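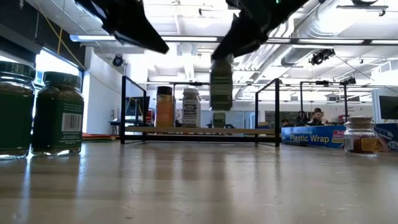
Page last changed: Aug 9, 2025
Keisha Achterberg, Stesthorpe Evening Metals

Handout 2. Jump rings: sizing, wire estimates and closing

These notes go with the second bench session. They assume you can anneal wire and use a saw frame. Soldering is in the next handout and is mentioned only where it changes a size.

1. Terms

A jump ring is one turn of wire cut from a coil. Two measurements define it: the wire diameter, written d, and the inner diameter, written D. Outer diameter is D plus twice d. Suppliers sometimes list rings by outer diameter without saying so. If a bought ring does not match your calculation, measure it before changing anything else.

Gauge numbers are not used in this course. American wire gauge and the British standard wire gauge give different diameters for the same number, and older stock in the drawers carries both. Write millimeters on everything, including the bags.

The mean diameter is D + d. It runs through the center of the wire and is the value to use for length calculations. Using D alone will leave you short. The error grows with thick wire on a small mandrel.

2. Aspect ratio

Aspect ratio, AR, is D divided by d. It has no unit. It tells you how many wire thicknesses fit inside the ring and therefore which weaves will close.

A ring with D of 4.8 mm and d of 1.2 mm has an AR of 4.0. A ring of 3.2 mm on 0.8 mm wire also has an AR of 4.0. The same weave made in both will look the same at different scales and will be equally tight. It will not be equally strong. Thin wire opens under a much smaller pull, and the ratio tells you nothing about that.

Every weave has a minimum AR. Below it the last ring cannot be passed through. Just above it the chain is stiff. Well above it the pattern goes slack and the links turn over. Weave charts usually give a minimum and a working value. Treat the working value as a starting point and make a sample of ten or twelve links before cutting the full batch.

The Rastodero pattern used for the final piece is tight, and students who arrive with a ratio slightly under the charted value can normally make the first few units and then get stuck. The cause is almost always kerf or a worn mandrel, both covered below.

3. Springback

Wire wound on a rod relaxes when released, so the finished coil is larger inside than the rod. The amount depends on the temper of the wire, the tension during winding and the ratio itself. Fully annealed sterling relaxes very little. Half-hard wire relaxes enough to change a tight weave.

Do not rely on a printed springback table. Wind ten turns, cut them, and measure three rings across two directions with the calipers. Record the mandrel size and the measured D separately in your notebook. Most confusion in past sessions has come from one number standing for both.

Wind the whole batch at the same tension and from the same spool. If the spool runs out, repeat the ten-turn test on the new one.

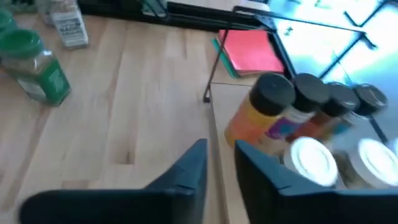 Tension is easier to hold constant with the winder than by hand. The Gkikas winder on the end bench has a friction guide. Set it once and leave it. Turning the crank faster does not affect D as long as the wire feeds square to the rod, but it does make it easier to run one turn over another, and a crossed turn cannot be rescued. Cut it out and continue.

4. Kerf

The saw removes metal from every ring. The width of that cut is the kerf. For a fine blade it is close to the blade thickness, plus a little for the set of the teeth and for wobble. Take 0.3 mm for the blades issued in class.

When the ring is closed, the missing length comes out of the circumference. The mean circumference before cutting is pi times (D + d). After cutting and closing it is that figure minus the kerf.

For D = 4.8 mm and d = 1.2 mm:

Mean diameter: 6.0 mm
Mean circumference: 18.85 mm
Less kerf: 18.55 mm
New mean diameter: 5.90 mm
New D: 4.70 mm
New AR: 3.92

A drop from 4.0 to 3.92 is harmless in a loose weave. In a tight one it can be the difference between closing and not closing. The ring is also slightly out of round after closing, with the short axis across the joint. Rotate the joint away from the contact point where the pattern allows it.

Flush cutters do not remove a kerf, but they leave one face flat and one face pinched. Trimming the pinched face costs length too, and the amount varies from ring to ring. Sawn rings are required for anything that will be soldered.

5. Estimating wire

Wire for a coil is mean circumference multiplied by the number of turns. Do not subtract the kerf here. It is metal you have to buy even though it ends up in the bench tray.

Worked case. Porivach asked for 3,148 rings in sterling, D = 4.8 mm, d = 1.2 mm.

Length per turn: 18.85 mm
Total length: 3,148 x 18.85 mm = 59.34 m
Wire cross section: pi x 0.6 x 0.6 = 1.131 square mm
Density of sterling, taken as 10.36 g per cubic cm
Mass per meter: 11.72 g
Mass of wire in rings: 695 g
Allowance of ten percent: 70 g
Order: 765 g

The allowance covers the tails at both ends of each coil, crossed turns, the springback tests and rings spoiled at closing. Ten percent suits a batch of this size. For a short order of a few dozen rings, tails take a bigger share of the wire and the percentage should go up. A beginner working in thin wire should double it.

Density varies a little between sterling alloys because the part that is not silver is not always plain copper. The difference is smaller than the allowance. For brass or copper, look up the density on the supplier's data sheet and run the same steps. Do not scale a silver estimate by price.

Offcuts go in the sterling jar only if the wire was sterling and carries no solder. Soldered scrap has its own jar. Mixed scrap is worth less to the refiner and cannot be melted here for ingots.

6. Coil length on the mandrel

A tight coil is as long as the number of turns multiplied by d. The class mandrels take a coil of up to 82 turns in 1.2 mm wire, which occupies 98.4 mm of rod. For the order above that gives 38.4 coils, so plan on 39, with the last one short.

Longer coils save on tails. They are also harder to saw straight. If the cut wanders around the coil, the rings at the far end will have joints at an angle, and angled joints show a step after closing. Halve the coil before sawing if your line drifts.

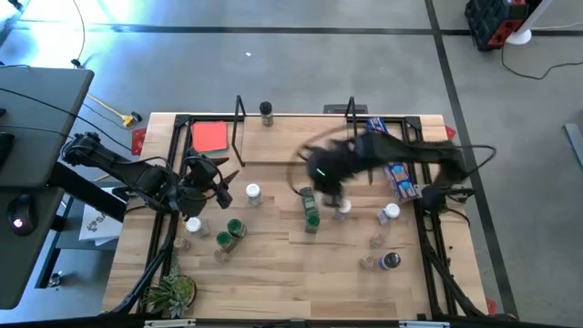 Wrap the coil in one layer of masking tape before cutting. The tape holds the turns together and keeps finished rings from dropping onto the blade. Peel it while the adhesive is fresh. Residue left overnight needs solvent and turns black if it goes under the torch.

Lubricate the blade sparingly. Wax on the joint faces has to be cleaned off before soldering, and an ultrasonic bath does not always reach into a closed joint. Clean rings open.

7. Chain length from ring count

In a plain cable chain each ring adds its inner diameter to the length, and the two end rings add one wire thickness each. For n rings:

Length = n x D + 2 x d

Use the closed D, after kerf. A 450 mm chain in the rings from section 4:

450 - 2.4 = 447.6 mm
447.6 / 4.70 = 95.2

Use 95 rings. With the uncorrected D of 4.8 mm the same sum gives 93, and the chain will come out about 9 mm short. At 95 rings each, the Porivach batch makes 33 chains and leaves thirteen rings.

This formula applies to cable chain under light tension only. For any other weave, make a sample of at least twenty rings, pull it straight, measure it, and divide. Do not measure a sample that is still stiff from assembly. Draw it through a hardwood drawplate or roll it between the fingers until it moves freely.

8. Opening and closing

Open a ring by twisting the ends sideways, past each other. Never pull them apart in the plane of the ring. A ring that has been spread does not return to a circle.

Hold it with two pairs of smooth flat-jaw pliers, joint at the top, with the jaws covering as much of the ring as possible on both sides. To close, move the ends past center while pressing them together lightly, then come back. The faces should click as they pass. If there is no click there is a gap, and solder will not fill it.

Kedir Sisay uses a slightly different grip, with the joint toward the left hand. Either is acceptable. Pick one and keep it, since changing partway through a batch tends to show in the joints.

Check each closed ring against the light. Run a fingernail across the joint in both directions. A step you can feel will still be there after polishing.

Sterling hardens as it is worked. A ring opened and closed more than three or four times should be annealed or scrapped. Rings for unsoldered chain are better made from half-hard wire, with the springback test repeated, because annealed rings in a worn chain will open.

9. Before next session

Wind and cut two coils in copper, 1.2 mm wire on the 4.8 mm mandrel. Measure six rings closed. Bring the rings, the figures and your calculated AR before and after kerf. Copper wire is in the second drawer, labeled by diameter. The April notes list a different mandrel size for this exercise and should be discarded.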